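The bed is the better folding table

Yurani Mosquera folds shirts for a living at Wolo, a linen and garment service that handles 81 households. Her rule is to lay each tee flat, hem nearest, neck away.

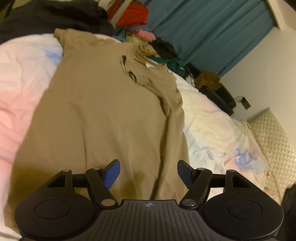 Collar first

A bunched neckline throws off every later fold – smooth it before touching the sleeves.

Cotton jersey creeps on a soft surface, so press outward from the chest with flat palms.
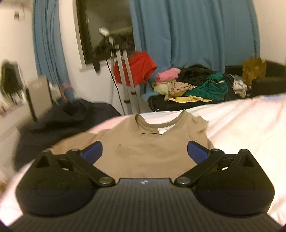 Sleeves go in next, then the sides, to a finished width of 200 mm.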